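How to keep apples and bananas fresh through the winter

By Suha Tannous

When I moved to Hornbridge I bought fruit the same way as at home, one big bag for the whole week. By Thursday the bananas were brown and the apples had a soft, floury taste. My neighbor Jihad Tarawneh worked many years in a fruit shop, and most of what I write below I learned from him. The rest I learned from my own mistakes.

What you need

A shallow basket or a wide bowl
A few sheets of plain paper
A small plastic bag with some holes in it
A kitchen scale, if you have one

Step 1. Look at the fruit before you put it away

Take everything out of the shopping bag on the same day. Turn each apple in your hand and feel for soft places. An apple with a bruise should be eaten first, or cooked. If you leave it together with the good ones, it makes them ripe too quickly, and the bad place can spread to the apple that touches it.

Do not wash the fruit yet. Water stays near the stem and mold likes it. Wash each piece just before you eat it.

Step 2. Keep only a little fruit in the basket

I put out what we will eat in 2 days, and the other fruit goes to the cold place (see Step 4). In a deep bowl the bottom fruit is forgotten, so I prefer a low basket where I can see every piece.
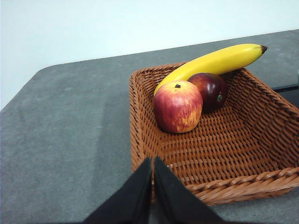 A banana and apples in a low woven basket.

Apples give off a gas, ethylene, which makes bananas ripen faster. For two days this is no problem. If your bananas are still green and you want them yellow, it is even useful. If they are already yellow and you want to keep them longer, give them a separate place.

Step 3. Choose the place

The kitchen is often the worst room, because of the stove and the steam. Look for a spot which is:

Away from the oven, the radiator and the top of the refrigerator
Out of direct sun, also the low winter sun in the afternoon
Not above the dishwasher

An open table or counter against an inside wall is good. In my first apartment I kept the bowl on a shelf over the radiator, and from November I was throwing away fruit every week before I understood the reason.
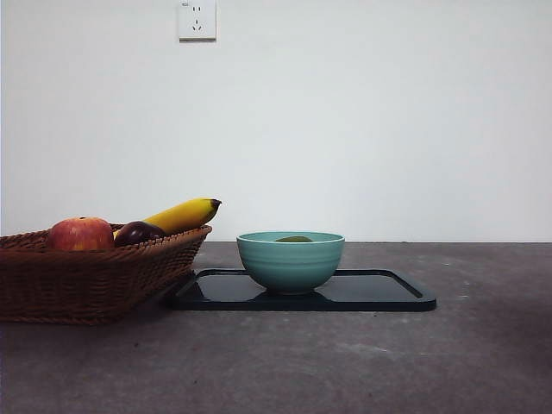
Step 4. Store the rest in the cold

Apples like the refrigerator very much. Put them in the plastic bag with holes, in the lower drawer, far from lettuce and other leaves. Firm kinds can stay good there for many weeks.

Bananas are different. If you put a green banana in the refrigerator, it does not ripen well even when you take it out again. Wait until it is yellow. After that the cold makes the skin dark, but the inside stays firm for some days more.

If you have a cool cellar, wrap each apple in a sheet of paper and lay them in one layer. Check them every week.

Step 5. Clean the basket

Once a week take out all the fruit and shake the crumbs and dry stems from the basket. Wipe it with a damp cloth and let it dry completely before you fill it again. A ceramic bowl is easier, you can wash it with hot water and soap.
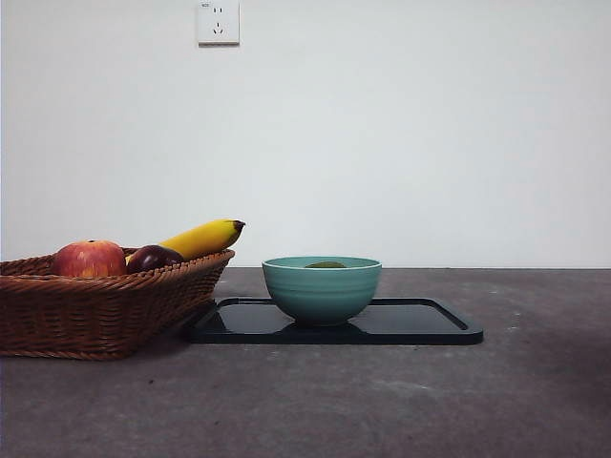
Fruit basket, with a ceramic bowl on a black tray.

Step 6. Use what is too ripe

With 500 g of soft apples I make a simple sauce. Peel them, cut out the core and the brown places, and cook them in a covered pot with 200 ml of water on low heat until they fall apart. A little cinnamon is nice. Stir it often near the end or it will stick.

Very ripe bananas I peel, slice and freeze in a flat bag. They are good for pancakes or in oatmeal, and you do not need to add sugar.

Last updated Tue 17 December. I added the part about green bananas after a question from Tarek Aoun.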